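**Rates, rents and the soft landing story**

The consensus has settled on a comfortable view again. Inflation drifts back toward target by spring, the central bank trims twice, and companies refinance at rates they can live with. We have read versions of this since June, and the timing of the first cut keeps sliding to the right.

Our trouble is with the evidence. The Hirkow survey of purchasing managers ticked up last month, and the notes that landed in our inbox treated it as a turn. Look at what moved. New orders were flat. Most of the gain came from supplier delivery times, which count as a plus when they get longer. Sometimes that means demand is strong, and sometimes it means a port is backed up. The survey went to 700 firms and the response rate was 77 percent, so we would not hang a rate call on one reading.
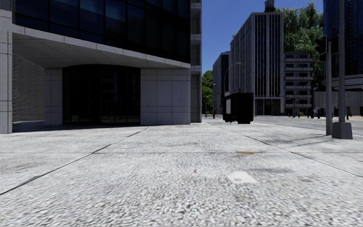
Then there is credit. Olen, the mid-size lender that reported first this season, told investors that loan demand was "stabilizing." Its own tables show commercial lending down again and a bigger share of old loans being extended. An extension keeps a loan off the bad list for a while. It does very little for the borrower's cash flow, and we'd like to see how many of these come back for a second round.

The bond market seems less sure than the stock market, as usual. Two-year yields have barely moved on the last three data releases, while the Tedura small company index has run up to 1120 on what looks to us like hope for cheaper money. Small companies carry more floating-rate debt, so they should gain the most if cuts arrive. They also get hurt first if the cuts are late, and that half of the argument has gone missing from most of the research we get sent.

Commercial rents are the piece we'd watch. Owners say asking rents are holding. Fine, but asking rents are a wish. What tenants pay after free months and fit-out money is a different number, and few owners publish it. 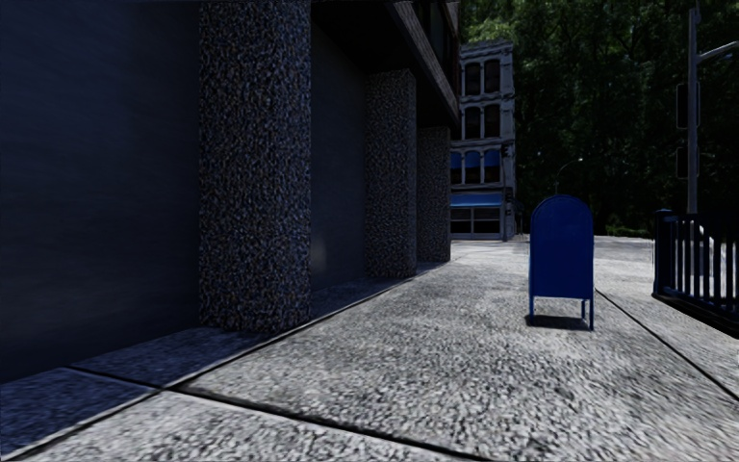 *A city sidewalk in bright light.*

For the week ahead, the calendar is thin until the inflation print at 8:30 a.m. Forecasters are bunched tightly, with a gap of roughly 2 tenths between the high and low calls, so even a small miss could push prices around more than it deserves. Jõgi, the payments processor, reports after the close. Skip the headline earnings figure and go to average ticket size - if shoppers are making the same number of trips and spending less on each, it should show up there before it reaches the retail sales data.

We have made no changes to the model portfolio. Cash still pays, and we'd want two clean months of core inflation before moving any of it into longer bonds.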